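4.3 Open-day sessions

The arm was shown to visitors at the Plodham site over two days in May. In all, 336 people came past the table, and 53 of them asked to choose the items themselves. The Trumance controller ran with the same settings as in Section 4.1, and the speed limit was lowered for the public area. Visitors stood behind a rail and could follow the wrist camera on a monitor.

Cloth items were the ones most often requested. They are hard for the planner because folds hide both edges and other objects, and depth readings drop out in dark fabric. Figure 6 gives a wrist view with a zippered navy cloth lying over a yellow plastic lattice.

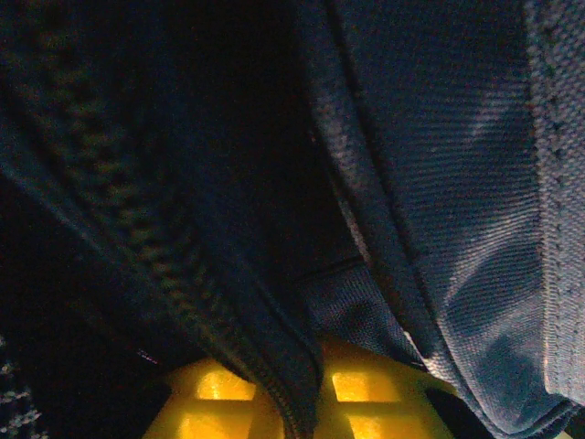
Figure 6. Wrist camera view at close range, navy and lighter blue fabric over yellow plastic.

One visitor remarked that the arm spent too long looking before it moved, and asked whether it could be told which item mattered. The Clarnosby interface has no such input at present. Pauses were logged in both sessions and are included in the 1,783 events analyzed in Section 5.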